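Will a Robot Take the Donut Job?

Companies love to say that robots will do the boring work and people will do the fun work. Is that true? Let's look at a small bakery counter and find out. 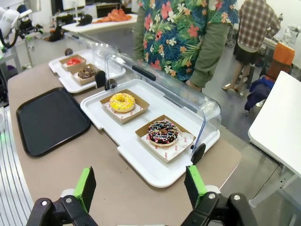

Picking up a donut sounds easy. You have done it without thinking. A robot has to work out where the donut is, how wide to open its fingers and how hard to squeeze. Too soft, and it drops. Too hard, and there's icing everywhere. Sprinkles make it trickier, and so does a cardboard box with sides to bump into.

Bayu Saragih works the counter at Lamon, a bakery that began trying out a robot in June. The company that sells the robot, Movden, said it would save him time. Some days it does. Other days he stands and watches it, ready to step in. Is watching a robot more fun than serving donuts? Bayu says no. He misses talking to the kids who can't decide between chocolate and yellow.

In one week the robot moved 248 donuts. That sounds like a lot! But ask a second question: how many did a person have to fix? Movden's poster doesn't say. When you see a big number, look for the one that was left out.

Su-chen Hsieh, who bakes there, likes one part. Her wrists used to hurt after a long day of packing, and now they hurt less. She also wants to know who gets the money if the shop needs fewer workers. So far she hasn't had an answer.

Robots don't decide to change a job. People do, usually the ones in charge. If a grown-up you know works with a machine, try asking:

What did you do before it came?
What do you do now?
Did anyone ask you first?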